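Teaching an Arm to Pick Things Up by Showing It

Final project report, Stirkbridge Robotics Lab course
Team: Erasto Makori, Harriet Benavides, Adeel Hashmi
Lab supervisor: Ernő Virág

1. What we wanted to do

When we started this project none of us had ever made a robot do anything more exciting than drive along a line of tape. We had all seen videos of arms folding towels and loading dishwashers, and we wanted to know how much of that a student team could get working in one term. Our question ended up being pretty simple: if a person steers the arm through a task enough times, can the arm learn to do the task without the person?

We picked grasping by the edge. Lots of plastic household things (tubs, bins, lids, trays) have a rim that a hand grabs without thinking about it. For a two-finger gripper it is a nice problem, as one finger has to go inside and one outside, and the gap is not very forgiving.

2. Two ways of showing

We tried two ways of giving demonstrations. In the first, which we called hand guiding, one of us held the arm just behind the wrist and pushed it through the motion while the joints were set to go limp. In the second we used a leader arm, a small copy of the real one that sits on the desk. You move the leader and the real arm follows.

Hand guiding felt great for the first ten minutes! You can feel the weight of the arm and you know right away when a finger touches something. But your own hand keeps getting into the wrist camera's view, and the recordings we made this way had knuckles in them. Adeel trained a small test model on them and it did badly as soon as the knuckles went away. We should have seen that coming, and Ernő was kind enough not to say so.

The leader arm was harder to learn. There is no force coming back through it, so you have to judge contact with your eyes. Harriet got good at it first and wrote a one-page guide for the rest of us, which is in Appendix B. Her main tips: rest your elbow on the desk, come in slowly, and line up the rim between the fingers before you go down - fixing the angle late almost always bumps the object.

3. Recording

Each demonstration starts with the arm parked and ends with the object lifted and held still. We limited each one to 30 seconds. We saved the wrist camera, the joint angles and the gripper opening, all on one clock. Getting that clock right took Erasto most of a week, and it was worth it. Our early recordings had the video running behind the joints, so the model was being told to close the gripper on pictures from before the rim was in place.

By the end of May we had 1,596 demonstrations that passed our checks. We threw out any where the operator paused for a long time in the middle or grabbed the object twice. Tolera Fikre from the Urnancombe group lent us his replay script, and going through the recordings with it taught us more than anything else we did.

4. What the wrist camera sees

Most of our arguments were about the camera. It sits so close to the fingers that a big object fills up the picture and goes a bit blurry, and shiny plastic picks up reflections from the lights. The part that matters for the grasp can be a thin strip. 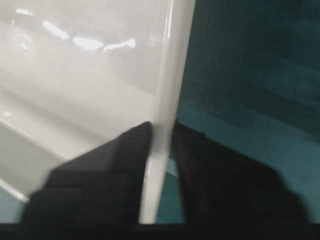 Figure 1. Wrist camera view with the rim of a glossy white plastic object between the gripper fingers.

Look at how little of the whole object you get at this distance. A person steering from this view alone can't tell what the thing is, but can still see the bright rim against the teal and where the two black fingertips are. We think that is enough for the last part of the motion. For the approach it isn't, and we'd want a second camera looking from the side.

5. Results

We trained on the leader arm data only and ran 9 objects that were not in the recordings. The arm lifted seven of them on the first try. The two it missed both had rims that curl outward, and the outer finger landed on top of the curl and pushed down. Watching the first good lift was the best moment of the term. Harriet yelled loud enough that people came in from the hall.

Glare was a smaller problem than we feared. We had planned a whole set of runs with the lights changed and only got through a few, so we don't want to claim much.

6. What we would do next

Record fewer perfect grasps and more recoveries. All our operators got so smooth that the model hardly ever saw a bad start, and when it drifted off it had no idea how to come back. We would also like to try a leader arm with some force feedback. Erasto has already sketched one using spare motors from the Ikcombe kit, and he is staying on over the summer to build it.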